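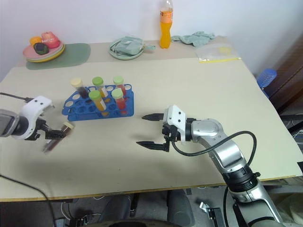 Coloured water in test tubes is a nice idea until somebody has to wash them, went one message sent to the Litside play library in Sondham, and the woman who runs its science shelf did not disagree when I read it out to her.

"Washing is most of the job," she said. "I've got 56 tubes in circulation and I've had every one of them over the sink more times than I can tell you."

She asked not to be named, as the library prefers its staff to stay out of print. We spoke in the back room in December, at a table between the drying boards and the sink. The test tube sets are the most borrowed thing she has. A family takes a blue plastic rack, a handful of capped tubes and a card of suggestions, and keeps the lot for two weeks.

The card doesn't ask for anything you would have to order. Red and yellow come from food colouring. Dark brown is usually cold tea or coffee, or cola that has gone flat. She is firm about the flat part.

"If it's fizzy and you put a cap on it and a four-year-old shakes it, you'll be wiping the ceiling. Pour it the night before and leave it."

I asked about the caps, which come in green and in a couple of shades of cream and beige. She said there was no code to it. The green ones came from Nerneck with the first racks and the pale ones were bought later when the green ran out.

"Parents ring up and ask which colour goes with which liquid. It doesn't matter. Some kids decide it matters, and then it does, and you'd better find another green one."

The rack has two tiers of holes, one above the other, and lining up a tube with both is harder for small hands than it looks. She tells families to start at the back row and work forward, so that sleeves don't drag across tubes that are already standing. She also tells them not to fill the rack.

"Five or six tubes is plenty. Leave holes empty. If it's full, all they can do is take one out and put it back in the same spot. With gaps they move things about and sort them and change their minds."

The same goes for the table. She used to suggest clearing everything else away, and has stopped. At most houses the toy food ends up in the game anyway, with plates stacked at one end and a vegetable or two waiting to be served with a tube of something brown. She thinks that is fine as long as there is a cloth within reach.

"Two cloths," she corrected herself. "One for the table and one they're allowed to play with."

Search this site
Enter keyword Search

On cleaning, her method is plain. Empty the tubes straight after playing, rinse with warm water, then stand them in soapy water for 10 minutes with the caps off. A bottle brush is too wide, so each set goes out with a narrow one. Caps are washed separately and left upside down on a towel overnight. Tea left in over a weekend leaves a ring, and she takes that off with bicarb.

Tubes come back with things in them all the same. She has had glitter, rice, and what she believes was gravy.

Would she swap the sets for something easier? She had looked at a sealed version in the Bárány catalogue, with the liquid already inside, and decided against it.

"They'd last longer. But the kids like the pouring, and I don't mind the sink that much."

The sets can be borrowed again from 12th December. Racks need to come back dry.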